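手首の視点から学ぶということ

シミュレーションで覚えた動作は実機では役に立たない、と長いあいだ言われてきた。私自身も学生のころはそう教わったし、半分くらいは信じていた。だからこそ、1月にOdlowのチームが出した報告を読んだときは、夜中なのに声が出てしまった。これは面白い!

キンガ・バーラーニ(Kinga Bárány)たちの方法は、拍子抜けするほど素朴だ。部屋全体を見渡すカメラを捨て、手首に付けたカメラの映像だけで扉の開閉を学ばせる。仮想の室内はLengyelという生成器で作り、家具の木目や壁の色、壁に掛かる絵の中身まで毎回入れ替える。学習に使った部屋は1838室、評価用に取り分けた部屋は394室。数だけ見れば、この分野ではむしろ慎ましい規模だと思う。

私が惹かれたのは、手首の映像がひどく不親切なところだ。人間の目の高さから見れば、扉は扉らしい四角に見える。ところが手首からだと、板は斜めに傾き、壁の境目が画面を横切り、どちらが上なのか一瞬わからなくなる。 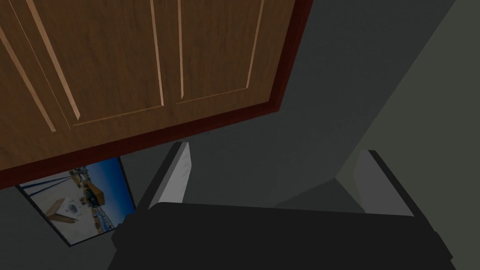
シミュレーション内の手首視点。開いたグリッパーの指の左上に、木目の戸棚の扉が見える。

こんな画で何が学べるのか、と疑う人の気持ちはよくわかる。同僚のゾルターン・バコシュ(Zoltán Bakos)もその一人で、昼休みのたびに「俯瞰カメラを足せば済む話だ」と言う。確かに足せば成績は上がるだろう。けれども、俯瞰カメラの位置は部屋ごとに違い、据え直すたびに調整が要る。手首のカメラなら、指と対象の位置関係がいつも同じ約束で写る。部屋が変わっても、指は画面の中の同じあたりにいてくれる。この単純な一貫性を、私たちは少し軽く見すぎていたのではないか。

もう一つ好きなのは、絵の扱いだ。Lengyelの部屋では、壁の絵に写真のような質感の風景が入ることがある。周りの壁はのっぺりしているのに、絵の中だけが妙に細かい。見た目の細かさに引っ張られず、扉の縁や板の段差に注意を向けられるかどうか。わざと仕掛けた罠ではないらしいが、私には実によい試験に思える(実際の家も、気の散るものだらけなのだから)。

もちろん不満もある。実機での試行は22回しかなく、使った戸棚は2台。これで家庭に持ち込めると言うのは早い。照明を落とした部屋での結果も見たいし、失敗例の映像をもっと公開してほしい。特に、指が扉の縁に届く直前に迷うような動きをする場面があると本文に一行だけ書かれていて、私はそこが一番読みたかった!

それでも、来月からうちの研究室でも手首カメラだけの条件を試すつもりだ。バコシュは俯瞰カメラ付きで対抗すると言っている。戸棚はもう注文した。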